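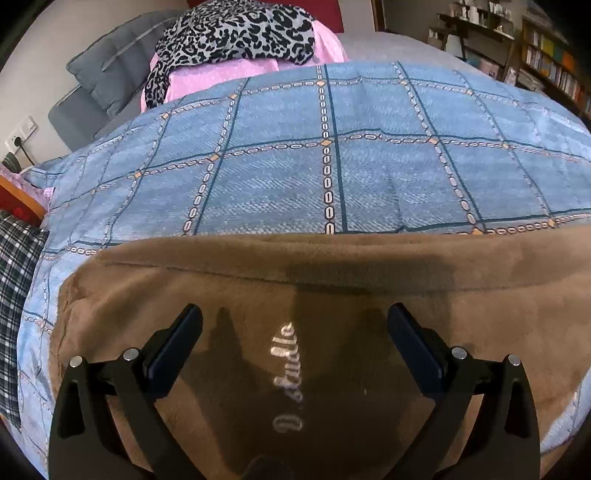
**Blanket folding with the hand-held gripper: pad questions**

**Uddale** (December 15, 2019)

Got the second set of jaws together and I'm properly chuffed! Wide V, dark navy pads on the inner sides, four pivot pins, and the linkage feels lovely and smooth by hand. I've been trying it on the brown plush blanket on the bed, and the thick folded edge is where I'm stuck. Do I go softer on the pads or just squeeze harder?

**Hudel**

Softer, every time. My first pads did 1000 closes before they went shiny, the soft ones did 3000 and still grip. Lovely build by the way, want one.

**Strickland**

Disagree with Hudel. Plush pile moves about under a soft pad, so you end up holding fluff. I'd keep the pads firm and cut shallow grooves across them. Mine are 36 mm long and that's plenty.

**Hudel**

Grooves snag! Ask my good towel.

**Strickland**

Round the edges off then.

**Salell**

What's your full opening, Uddale? A rolled edge like that squashes down a lot, but you still have to get round it first.

**Uddale**

63 mm between the pads. Going to make one soft and one grooved and put them on the same jaws (sorry, both of you). Printer's busy until January with other bits, so I'll cut these by hand.

**Salell**

Ooh, mixed pair! Post the grooved one before you glue it.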